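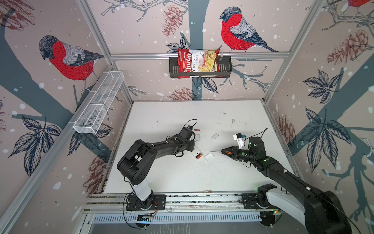 Subject: Re: Night guard from a home impression kit, anyone?

On a February evening Dale Melnyk wrote:

> Hi all. My dentist at Flatov Dental quoted me 400 dollars for a night guard
> and said I've ground a flat spot on two of my lower molars. I found a
> company called Erkex that mails you putty, you bite into it, mail it back,
> and they send a guard for a lot less. They claim it's "lab quality, same as
> your dentist's." The site says 43 percent of grinders see less jaw pain in
> the first month. Has anyone here used them? Also wondering if I should get
> the soft one or the hard one. I sleep on my side if that matters.
>
> Dale

Dale,

I haven't used Erkex, so take this for what it's worth. I did go and read their site after your message, and I have some doubts.

Start with the 43 percent. Less jaw pain than what? Than before they ordered, or than people who did nothing for a month? Jaw pain comes and goes. Mine gets bad at tax time and then fades whether or not I'm wearing anything. There's a footnote that says "based on customer survey, 1,687 responses," and no word on how many surveys they sent out. People whose guard ended up in a drawer probably didn't fill it in. It also leaves more than half who saw no change, if you read it the other way around.

"Same as your dentist's" bothers me more. The piece of plastic may well be the same. I have no reason to think their lab is worse than whatever lab Flatov uses, and you could ask Flatov who makes theirs. What you pay the dentist for is the second visit, when you bite on the colored paper and they grind down the high spots. My first guard (Miettinen, the hard kind) hit on one side only when it came back. It took two rounds of adjusting before it felt even. If that had come in the mail I would have worn it as it was, because I wouldn't have known any better, and I'd have blamed the soreness on the grinding.

Their refund page offers a free remake if you send new impressions within the window. Fine, but a remake from a bad impression is another bad guard, and the putty is hard to get right by yourself. You have to seat it straight and then hold still for the full time with drool running down your chin. Read what they say about crowns and loose fillings before you put anything in your mouth, too.

On soft or hard, I've had both and I chewed through the soft one. My dentist says some people clench more on soft material, like gum, and others do fine on it. I don't know how solid that is. With flat spots already showing I'd lean toward hard, but that's a question for somebody who has looked at your teeth. Sleeping on your side, no idea. I sleep on my side and on my back and couldn't tell you the difference.

Now, I'm not convinced by the dentist's number either. Did they say the flat spots are new? Everybody my age has some wear. Ask if they have old X-rays or photos to compare. If it hasn't changed in years you may have stopped grinding a long time ago, and then you don't need a guard from anyone. Ask too whether the 400 includes adjustments and what your plan pays. Mine covered half, but only after the office resubmitted it under the right code, and I had to call them twice.

Somebody on this list was using one of those Skodance clip-on sensors that are supposed to log your clenching at night. I'd like to hear whether the log ever matched what a dentist saw. I looked at the ads and they were long on graphs.

If you do order from Erkex, please write back after a couple of months and not in the first week. Everything feels strange the first week.

Also, what did the dentist say about the jaw pain itself? You didn't mention having any.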